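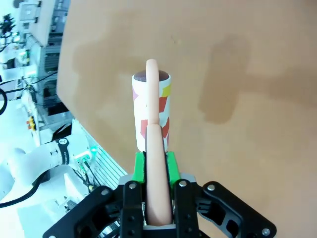
Peach-colored rod held between the green finger pads, white cylinder behind it.

To all subscribers:

The Horton group acknowledges the question below. The September collection now stands at 608 examples, of which 441 have been reviewed. Sites should continue to submit in batches of 25, with the operator log attached. Rod and cylinder tasks remain open to all 3 sites.

Bernadette Kavanagh
Data Coordination, Horton

Edstead site wrote:
> Please confirm whether failed grasps should be submitted
> or removed before upload. Mugo has been keeping them.

Failed grasps should be submitted and labeled as such.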